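4. Inflating the ball and putting it in its place

The Sitero exercise ball ships flat. The leaflet in the box says it is ready in minutes. Ours was not, so set aside part of an evening and do the job in two stages.

1. Unfold the ball and leave it in the room overnight. The leaflet skips this. Do it anyway.

2. Work the pump nozzle into the valve until it stops. Do not use cooking oil to ease it in, whatever the reviews tell you.

3. Pump until the skin is smooth but still gives under your palm. Stop there and push in the plug.

NOTE: The pump is advertised at 200 strokes for a full ball. Shayne Hinds counted 359 on the first try and 249 on the second, so we would not plan around the number on the box.

4. Wait a day, pull the plug, and top up to the size printed next to the valve. Measure against a wall with a book laid flat on top of the ball. The paper tape that comes with it stretches, and we stopped trusting it.
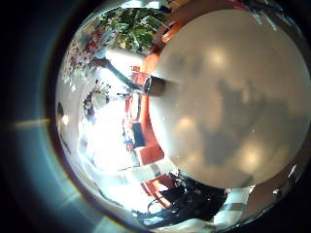 5. Choose a spot away from heaters and direct sun. Run your hand over the floor first and pick up staples, grit and anything else with an edge.

6. Look over any furniture that will stand close by. Square corners are the usual trouble – a ball rolls farther than you expect when you get up from it. Leave a gap on every side, or use the Bolger ring base (part 516, sold separately).

CAUTION: "Burst resistant" is a sales phrase. It is supposed to mean the ball goes down slowly when punctured. We have not tested this and suggest that you don't either. If you find a cut or a deep scratch, let the air out and throw the ball away. Do not patch it.

7. Wipe with a damp cloth and plain water. Sprays sold for "ball care" did nothing that we could see – one left the skin sticky.

8. Check the firmness again after a week. Most new balls go a little soft. If yours needs air every day, reseat the plug before you blame the seam.

Related items
Bolger ring base: fitting and cleaning
Replacing a lost valve plug
Grododham floor mats, which side goes up
Brornemport store returns
Storing a ball flat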